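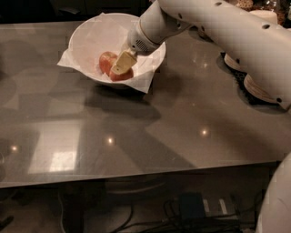
## Call for participants: kitchen arm stop-response study

Kilorberg is looking for 14 adults to take part in a safety study on tabletop robot arms that handle food. Sessions run in Somaddale through March. Each person comes in for one session of 2 hours and is paid $117.

### Why we are running it

In an earlier round of testing, an arm kept pushing down after its tool had already met the food. The force limit in the Clutel controller was set correctly, but the reading it relied on had drifted, and the arm did not register contact until well past the limit. A bowl cracked. The operator, who was sitting within reach, took too long to find the stop button. There were no injuries.

The sensor fault has been traced and the controller now checks its zero reading before every move. What we still don't know is how quickly a person notices that an arm is pressing too hard, and what they do next. Our written procedure assumes they hit the stop. In the incident, the operator's first move was to reach for the bowl.

### What you will do

You will sit at a counter while the arm works with ordinary food in a bowl lined with a paper napkin. At certain points it will press longer than it should. You decide when to stop it. All runs use a reduced force setting, and a member of staff holds a second stop button the whole time.

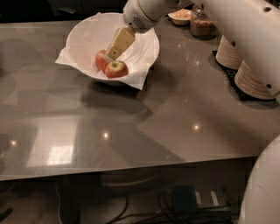
*Pressing on a wedge of cheese, with two apples in the bowl.*

After the runs there is a short interview with Shoshana Nguyen-Tran about what you noticed and when. We record audio of the interview and video of your hands and the counter.

### Who can take part

- Age 18 or over
- Able to sit at a counter for up to 40 minutes at a time, with breaks
- Normal or corrected vision
- No paid work with robot arms in the past year

You don't need any technical background. Please tell us about food allergies when you apply. You won't be asked to eat anything, but dairy and fresh fruit are used in most sessions. Employees of Kilorberg and their immediate families can't take part.

### Safety and consent

Vilhjálmur Ingvarsson is responsible for safety in the test room and will show you both stop buttons before the first run. Long hair must be tied back, and loose sleeves, bracelets and lanyards must come off. You can leave at any point and will still be paid in full. The report on the earlier fault is available to anyone who wants to read it before signing up.

### How to apply

Call the Kilorberg front desk and ask for Gwenllian Ellis, extension 200. Leave your name, a phone number and the times of day you are free. Evening sessions are held on Friday only, and those places usually go first.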